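O preto que não é preto

Tingir tecido em casa voltou. Culpa do armário parado, culpa da roupa que desbotou de tanto ser lavada. Em Callell, a tinturaria Nava ficou fechada de março a outubro e reabriu com fila na calçada: 147 peças na primeira semana, quase todas para escurecer.

O preto é o pedido mais comum e o mais ingrato. Poliéster não pega com corante comum. Algodão pega, mas pega o que quer. Costura de linha sintética fica clara, etiqueta fica clara, e aquela mancha de água sanitária continua lá, um tom abaixo.
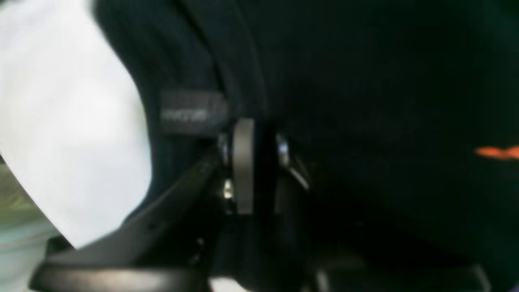

E tem o fundo da cor. Todo preto puxa para algum lado: azul, marrom, vermelho, verde. Na loja ninguém repara. Em casa, com a calça de um preto e o casaco de outro, repara-se na hora. A Siu, que vende corante em pó desde 2000, tem três pretos no catálogo e recomenda testar num retalho antes. Quase ninguem testa.

As quantidades, então. Para uns jeans, panela grande, água até cobrir com folga, sal. Até 300 gramas de sal nas peças pesadas. Mexer sempre, meia hora no mínimo. Quem larga a panela para atender o telefone ganha uma camisa de onça.

Verde é outra conversa. Verde-sálvia, verde-garrafa, musgo: os tons da estação, segundo as vitrines, e os que mais mudam conforme a luz. De manhã é menta, à noite é oliva. Em Penodthorpe, no norte da Inglaterra, uma oficina pequena só trabalha com eles e guarda as receitas num caderno manchado. Visitamos antes de tudo fechar. Cheiro de vinagre, chão molhado, um radio ligado.
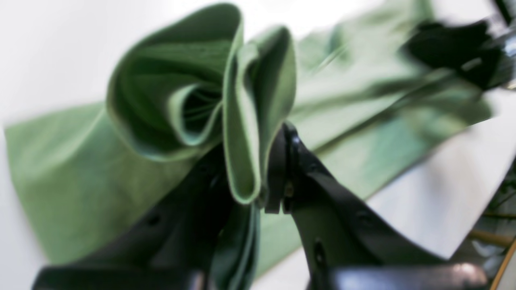 Pano verde-sálvia sobre branco: mais claro na luz, quase garrafa nas dobras.

O preço? Na Nava, uma calça custa menos que um almoço. Em casa sai por menos ainda, descontada a panela, que depois não serve para mais nada. Luvas, sempre. E a primeira lavagem separada, a segunda também.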